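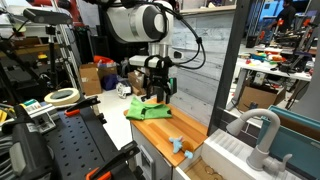

In praise of the toy kitchen

By Younes Erraji
Apr 22, 2024

I have spent a good deal of my adult life being told that children want screens, and I suppose some of them do, some of the time. But put a play kitchen in a room with a child of three or four and see how long it is before there is soup. It needn't be a grand one. A wooden worktop, a white cupboard with a black handle, a sink with a tall curved tap, and a bit of green cloth left in a crumple at the back, and you have more or less everything a household needs.

The cloth matters more than you'd think! When my daughter was small we lived in Kusgate, in a flat with a kitchen so narrow that two people had to take turns in it, and her toy one stood in the hallway where we all tripped over it. She had pans and a whole basket of felt vegetables from her grandmother, and she hardly looked at them. What she wanted was to wipe. She wiped the top, she wiped the tap, she wiped the cat if he stayed still, and then she folded the cloth (badly, as I do) and put it back exactly where it had been.

And then there is the soft toy on the worktop. There always is one, a little light-blue thing with its limbs flung out, lying near the edge where the chopping ought to be done. I used to tidy ours away in the evenings, bears in the bear box and kitchen things in the kitchen, and every morning it was all mixed up again. It took me until that August to see that I was the one getting it wrong. The bear was having his dinner, or he was the dinner, and either way he had business there.

So my plea to anyone buying one of these, and I know they can cost 200 pounds and more if you let yourself be carried away, is to get the plain one and leave it a bit untidy. Spend what you save on a few spare cloths.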